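Home | Products | My Account | Help Desk | Log out

Ticket 3858 – Sodium value wrong after label scan
Opened by Huiling Lü, 7/31/18
2 comments | 0 shares

I use the Alleo food diary every day, because my doctor asked me to stay low with salt. Since the last update the sodium of Grondance tomato soup is not correct. The label says 300 mg for one serving. The app shows 125 mg.

What I have tried:
– Scanned the can again, two times. Same result.
– Deleted the soup from my list and added it by hand. The number is right until I sync, then it goes back to 125.
– Scanned the Zestura crackers. They are fine, 200 mg in both places.

I think the app takes the value from an old recipe of this soup, but I can not be sure. For a person who only wants to lose weight it is maybe a small error. For me it is not small – I planned my dinners with this number. Please tell me how I can lock my own value, and if other soups have the same problem.
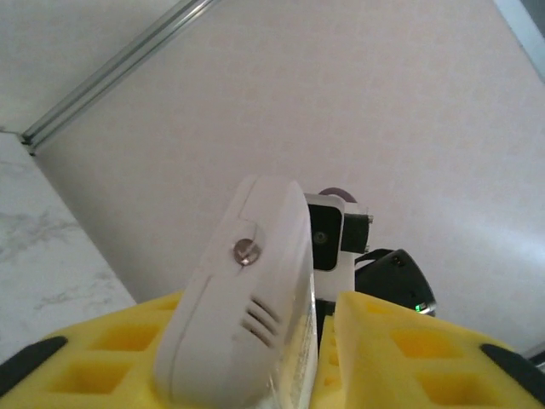 Sheehan: Same thing with the chicken soup in my diary. If you save it under a new name and turn off "match to label", your number stays after the sync.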